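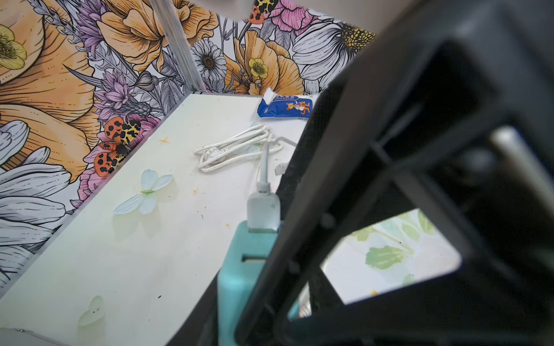

A gripper beside a power strip and a packet of gauze bandage on the work table.

At Mireneo, the rules for working near the arm fit on one sheet. "Hands stay out until it stops," the cell lead says. "We had 96 rules once, and people skipped them."

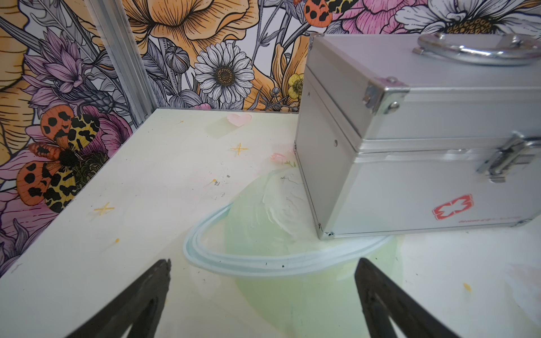 Photo: Mireneo

The sheet was last revised in October. The lead wants every stop logged — even short ones — and has 179 entries so far. "If you don't write it down, the next shift repeats it."

New staff spend 3 shifts watching before they run anything. "Some complain," the lead says. "I did too."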